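Student Projects > Game Design > Final Reports
14 shares | 2 comments

The Lamp Room at Flemine: Report on a Hidden-Object Adventure

Our project was a short hidden-object game for players who like clues and dislike dying. The player inherits a shuttered lighthouse in the port of Temden, finds that the last keeper left in the middle of a meal, and spends three chapters opening drawers to learn why. We planned five. The semester had other ideas.

The story came first and caused most of the trouble. In the original draft the keeper had been smuggling, had a twin, and was also the mayor. Our first readers could follow any two of these at once. We dropped the twin, kept the smuggling, and let the mayor go on being mayor in a single newspaper clipping that is there if you want it.

Chapter 1 takes place in the kitchen, Chapter 2 on the stairs, and Chapter 3 in the lamp room, where the Flemine lens hides a map. We wrote 584 lines of text, counting every remark the heroine makes when you click on something useless. She makes a lot of remarks. Testers clicked on the stove far more than we expected, so the stove got the best jokes.

Hints were the subject of our longest argument. One side wanted a glowing button that refills in a minute. The other side felt that a glowing button was the end of civilization. We built a lantern that dims each time you use it and brightens again when you solve something, a compromise that annoyed both sides equally and tested well.
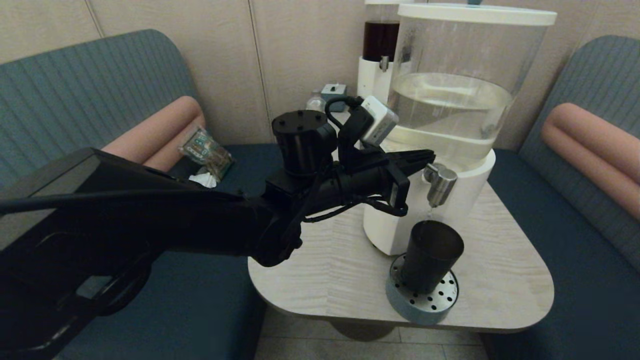

Peng, after playing the second build, wrote that the lantern was fine but the tide puzzle was "a math quiz wearing a raincoat," and that the only way through it was to try every dial position in order. We had been proud of the tide puzzle. The dials allowed 260 settings, and Peng had apparently gone through most of them before finding the logbook behind the coat rack.

We moved the logbook to the desk. We also had the heroine say "I should check the tides" when she enters the stairwell, a line that took thirty seconds to write and did more for the puzzle than two weeks of work on the dials.

The save system was built in Vamis, a free toolkit we picked on a Saturday because its manual was short. The manual was short because it left things out. For most of March the game saved your inventory but forgot which doors you had opened, so players would come back carrying a key to a room they were already standing in. This is fixed, except in the cellar, and we have removed the cellar. 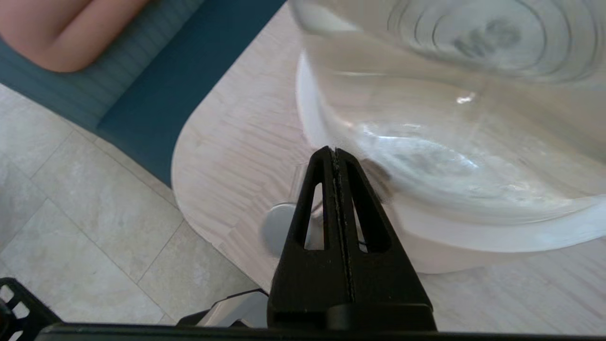

Fig. 2. Clear bowl and black gripper.

Sound was done last and shows it. There are gulls, there is wind, and there is a piano piece that loops a little too soon. Players who solved the lens quickly never noticed. Players who got stuck mentioned the piano in every feedback form, one of them in capital letters.

If we did this again we would test the puzzles on paper before drawing a single teacup, and settle the ending before the middle. The current ending explains who took the map and where it leads - it does not explain the unfinished meal. We ran out of time to write that scene, and the plate is still on the table in the final build, with a fork you can pick up and never use.

Filed under: adventure games, puzzle design, team projects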